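Lasine Small Parts by Mail
Frequently Asked Questions
Last updated November 20, 2008

Home | Catalog | Order Form | FAQ | Find Us

These are the questions that come in by phone, by letter, and on the backs of order forms. Please read them before calling. Most people call anyway, and we do pick up.

What do you sell?

Screws, nuts, washers, springs, pins, clips, rubber feet, knobs, and a few things in the back we are still arguing about. The current catalog lists 1,257 items. We sell in small amounts to people who need four of something and don't want to buy a box of a hundred and leave the other ninety-six to their children.

What don't you sell?

Lumber, paint, plumbing, light bulbs, keys, and gum. We are often asked for gum.

Is there a minimum order?

Yes, three dollars. It used to be two, and we got letters about the change. If your part costs eleven cents, you may fill out the order with other parts, or you may pay three dollars for it and think of us with whatever feeling comes naturally.

I only know that it's "the little one." Can you help?

Often. Put one in an envelope and mail it to us. Tape it to a piece of cardboard first. A loose screw in a plain envelope will leave through the corner somewhere in the sorting machine, and what we get is a polite letter with a hole in it. Write your name and phone number on the cardboard, too, as the letter and the sample tend to get separated on our bench.

If you can't get the part out to send it, a photo and a ruler will do. Put the ruler next to the part. People send us photos of the ruler by itself more than you would think.

How do I describe a screw over the phone?

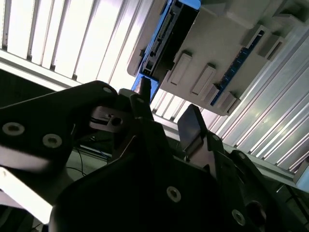
Start with the head, then the drive, then the size, and leave the color for last. Head means the shape: flat, round, pan, and so on. Drive means whatever you stick the tool into. The two silver ones in the black bracket are countersunk with a hex socket, so you would tell us "flat head, hex socket," and we would know which wall of drawers to walk to. "Shiny" doesn't get us out of the chair. Next we'll ask whether it's inch or metric, and if you don't know, say so. A confident wrong answer costs you two trips to the mailbox.

How do I measure the length?

It depends on the head, and we are sorry, we didn't set this up. A flat head screw is measured from the very top to the tip, because the whole thing goes into the work. A round or pan head is measured from under the head to the tip. If you measure one kind the other kind's way, you will get a screw that is nearly right, and nearly right is what fills up coffee cans.

Can't I just match the threads by eye?

You can try. Some metric and inch sizes are close enough that the wrong nut will go on for a turn or so and then stop. If it stops, please stop as well. A wrench at this point will make it fit once and never again.

What is the Nistor Assortment?

It's our starter box: 203 pieces in a tray with a lid that more or less stays shut. It covers common machine screws with nuts and washers to match. It will have everything except the one you need, and this seems to be true of every assortment ever packed by anyone. It does give you something to compare against when you call, though, and it makes a decent gift for a person who is hard to shop for and owns a garage.

What about the Branorov Assortment?

Springs. Open it slowly and over a table.

Can I get refills for just one section of the tray?

Yes. Give the section number stamped in the lid. If your tray has no numbers, it's an older one, and you should count from the upper left with the hinge away from you. We have had some lively calls about which side is the hinge.

Do you carry parts for Cusomach sewing machines?

We carry the thumb knobs, the rubber feet, and the slide plate screws. We don't carry needles, belts, bobbins, or the manual. We don't know who has the manual. If you find out, we would like to tell the other people who ask.

Do you have computer screws?

Yes, and they're all in one section of the catalog, near the back, after cabinet hardware. There are mainly two threads in use and they look the same in bad light. Coarse for the case, fine for certain drives, and never mind which are which until you have one in your hand and it won't go in. Order a few of each. They cost pennies, they roll under things, and you'll want spares by evening.
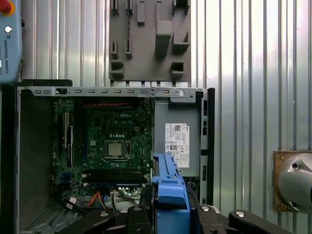

We'd also say order the same kind of head for the whole job if you have the choice. Switching screwdrivers every other screw gets old. And keep the ones you take out in a saucer, grouped by where they came from. Everybody knows this, and everybody calls us afterward with an odd number left in the saucer and a machine already closed up.

Will you tell me how to fix my computer?

No. We'll tell you what size the screw is. Past that, our advice is to know someone's nephew.

How do I pay?

Check, money order, or card by phone. We don't take cards by mail, and please stop writing the number on the outside of the envelope. Cash arrives now and then, folded in a napkin. We honor it, but we don't recommend it. Stamps are not money, even nice ones.

How long does shipping take?

Orders go out within two working days of reaching us. After that it's in the hands of the mail, and the mail is what it is. Small orders go in a padded envelope. Larger orders go in whatever box we have, so don't be alarmed if your hinge pins come in something that says pears.

What does shipping cost?

Actual postage, rounded up to the next quarter. The rounding pays for tape.

Are you open over the holidays?

We close for the last week of December. Orders that come in that week are filled when we get back, oldest first. If you need something for a present that has to be put together on the night before, order now, and then open the box early and count the hardware. We say this every year. The phone rings every year.

Can I return things?

Within thirty days, if they're unused and in the bag with the part number on it. A mixed handful in a sock is not a return, it's a puzzle, and we've stopped doing them for free.

You sent me the wrong part.

It happens. Call us, and we'll mail the right one at no charge. Keep the wrong one. Sending it back costs more in postage than it's worth, and you'll have a use for it in eight or nine years.

Do you cut, plate, or drill to order?

We cut threaded rod to length. We don't plate. We used to drill, and we'd rather not talk about it.

Can I visit?

There is a counter, and there's parking for two cars that like each other. Bring the part or the thing it goes into. If the thing is a lawn mower, please drain it first and leave it outside. The counter opens at nine and closes at four, with lunch somewhere in the middle, marked by a sign with a clock on it. The clock's hands don't move, so treat it as a general idea.

Do you have a printed catalog?

Yes, free with any order, or send a self-addressed envelope with enough postage for something the weight of a ham sandwich. The web version is more up to date. The printed one is better in the bathroom, or so several customers have taken the trouble to write.

The catalog says a part is discontinued. Do you have any left?

Maybe. "Discontinued" means we can't get more of it. There may still be a handful at the bottom of the drawer. Ask, give the part number, and let it ring, as the drawers are at the other end of the building from the phone.

Why isn't my question here?

Send it in with your next order. If we get it three times, it goes on the page.

Back to top | Catalog | Order Form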